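Planner treats gripper pose as fine, then refuses the doors
Simulation and planning board

keselik_dave wrote:
Two-armed robot in sim, double door at the far end of the table. Planner finds a path to pregrasp, then returns "no valid goal" for the last bit. 1096 seeds, 29 solutions, all rejected by the collision check. I have been rude to it and this did not help. 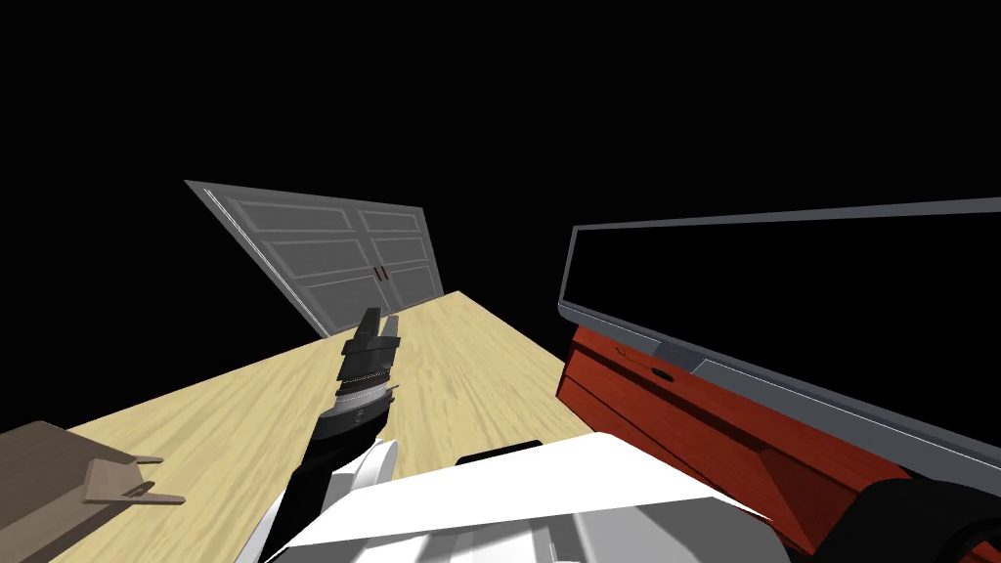

My money is on the collision padding. I set it to 4 cm in July and forgot. The two red handles sit side by side right where the leaves meet, so fat padding on one swallows the other.

willadley wrote:
Padding, my foot. Your head camera is tilted and I bet the transform is stale. Print the head frame before you go blaming July.

keselik_dave wrote:
Printed it. Head frame matches to the last decimal. The world just looks drunk.

Lotte Prins wrote:
Have you got the other view, with the arm stopped short?

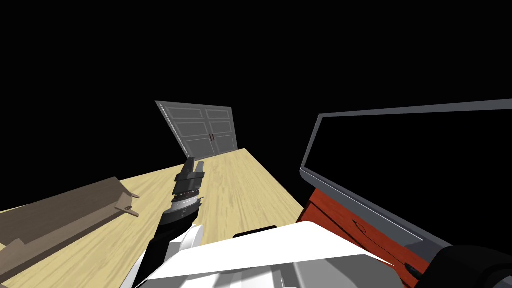
Lotte Prins wrote:
Thanks. Distance checks are cheap, so run one pair at a time. Nothing stands between the left gripper and the door, so I'd take the table and the cabinet out of the blame list and test finger against handle first.

willadley wrote:
Still say transform. Pretorius had the same thing and it was the transform.

keselik_dave wrote:
Pretorius had a different robot and a different bug. Padding down to 2 cm, handles only: goal accepted. Now it wants to get there via the ceiling.

willadley wrote:
You haven't got a ceiling.

keselik_dave wrote:
The planner has noticed.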